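Print this page | E-mail this entry

Workshop notebook, Ivwood room
September, entry started 2:00 p.m.

Cloth day at the long table. I have been putting off writing up the cloths for ages, so I'm sitting down with a cup of tea and doing it properly, partly for whoever picks up the Eder pages after me and partly because I know perfectly well I'll have forgotten it all by next month.

We are still on the Alholm set, the plain-colored ones, and I do have a soft spot for them. The big yellow one is the friendliest of the lot. It goes down nearly flat with one good shake and keeps only the gentlest wrinkles, and I don't think it needs pressing between rounds, whatever I wrote in the last entry (I was tired, and I had been pressing things all morning). The greens are another story. A long strip fold in green looks lovely from one side and then you walk around and find the under layer has wandered off on its own. I've started running a hand along the fold before letting go of it, and that helps a good deal.

The plant stays on the table. I asked around and everyone likes it there, and so do I.

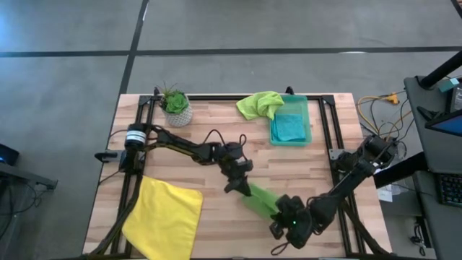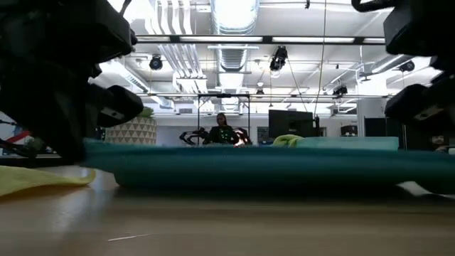

Greens and yellows on the wood tabletop, mid-afternoon.

Folding notes, mostly for myself

Strip folds: lay the cloth out, bring the long edges in, then fold once more along the middle. We tried 6 of these today and I was happy with 2, which sounds worse than it felt. The good ones were both done slowly, with the ends held level and a little tension kept on the whole way. If the fold goes slanted, open it up and start over. Tugging at one corner only moves the trouble to the other end, as I have now proved to my own satisfaction.

Curly edges: smooth outward from the center with a flat palm. Don't iron the hem by itself, it comes back wavier than before.

Storing: like colors together, loosely folded, heaviest at the bottom. The Malý samples go on a separate shelf, please, they shed.

Still to do: wipe down the table, water the plant (a small drink only!), and find the other pressing cloth, which I had in my hand at lunchtime.

E-mail this entry | Print
2 comments | 2 shares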